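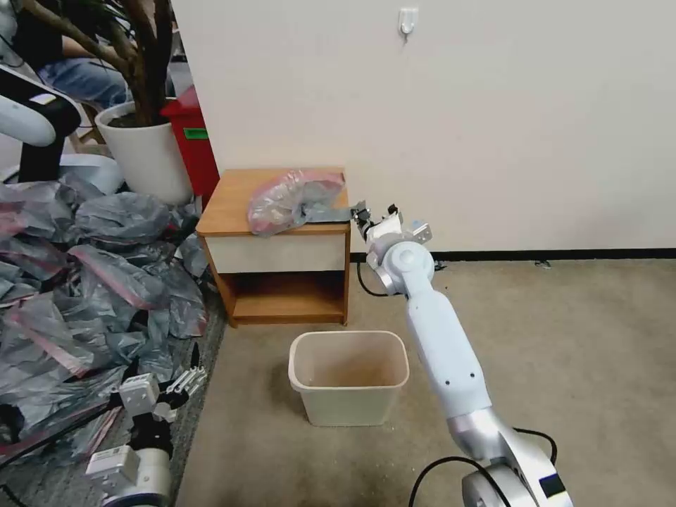 4.2 Bags kept in the bedroom

Figure 3. Nightstand with plastic bags on the top and an empty wastebasket on the floor in front of it. More gray bags lie in a pile to the left.

Most writing on household plastic bags assumes they live in the kitchen. The advice literature takes this for granted, and so did the first version of our own survey, which asked people to open the cupboard under the sink and count. Shemweta objected to this early on, and the objection was fair. Of the 758 bags logged in the Ondby homes, 455 were found outside the kitchen, many of them in bedrooms and hallways.

What should we make of that? The usual reading, and the one favored by the Clomar report, is that saved bags are "pre-sorted waste liners" waiting for a wastebasket to need one. We doubt it. A single small wastebasket of the kind in Figure 3 takes one bag at a time. If it is changed weekly, a household would need well over a year to get through 70 of them, and bags keep coming in the whole while. The liner explanation may account for the first handful. It does very little for the rest of a pile that covers the floor in crumpled layers.

The figure also shows why we dropped "stored" as a coding term. There is an open lower shelf under the drawer of the nightstand, which a tidy-minded author would call bag storage, yet the bags we can see are on the top and on the carpet. One gray bag lies partly folded across the tabletop, and a bunched pink-and-clear one overlaps its end. Coders who saw only the top wrote "folded." Coders who saw only the floor wrote "dumped." Both labels claim to know what somebody meant to do, and a half-folded bag will not tell us that. We now record the surface, the state of the bag (flat, part folded, bunched or crumpled) and whether a bin stands within reach.

The last of these was meant to test the liner claim directly. If people keep bags in order to line bins, bins near a large supply should be lined. The wastebasket in Figure 3 has no bag in it, and its inside is slightly stained. We do not want to lean on one wastebasket. It could have been emptied a minute earlier. Still, we came across this pairing often enough that we stopped treating it as an oddity, and the Clomar authors do not mention checking for it at all.

A second claim deserves the same caution. The Piradano folding method, in which each bag is pressed flat and turned into a small packet, is said to cut the space a collection takes by half. Perhaps it does on the day. We asked 2 households to try it from May onward and neither was still folding at the second visit. One resident, Mai, told us she had folded "the nice ones." The others had gone back on the heap, and the heap was no smaller by our measure.

We therefore report pile size as found, with no correction for folding, and leave the question of purpose to the interviews in Section 5.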